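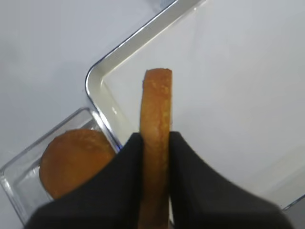 Kinnear Lodge opens its doors to prospective hunters once a year, in October, and I went because the charter seat was free and the moose season brochure had been on my fridge since spring. The flight in takes 80 minutes in a plane with 19 seats, most of them given over to rifle cases and onions. Lunch was promised on arrival. I had pictured stew, and would have settled for a long, narrow strip of golden-orange sponge cake, but the talk on permits came first and ran to the length of a small war.

Iona MacLeish, who runs the hunts, walked us out to the Gralau ridge afterward. She covers ground like someone who has left the stove on. The concession is 3364 square miles, and I believe I was shown most of it on foot. We saw one cow moose, far off, who looked at us and went back to eating. Trophy bulls, we were told, keep to the Jasement valley until the first hard frost, when they come down to the river and the boats can reach them. 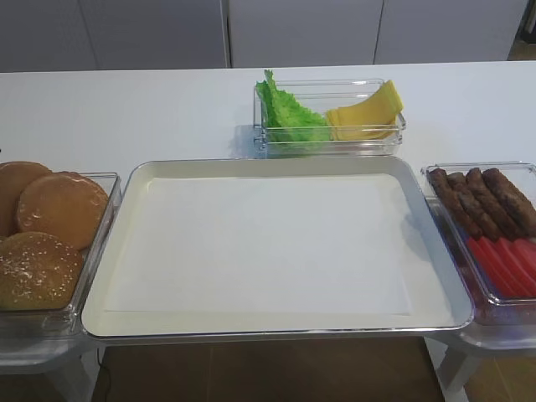 White paper in the tray, burger ingredients in the glass containers.

The rifle range was better than I expected. Zeroing is done at a bench before anyone goes out, and guests who miss the plate three times get a quiet word and a longer stalk. Deposit is 500 dollars, not refundable for weather, bears or second thoughts. Bring your own waders, as the lodge pairs come in two sizes, both wrong.

I've put my name down for next fall. My knees have not been told.

We use cookies to improve your visit. Accept all | Manage settings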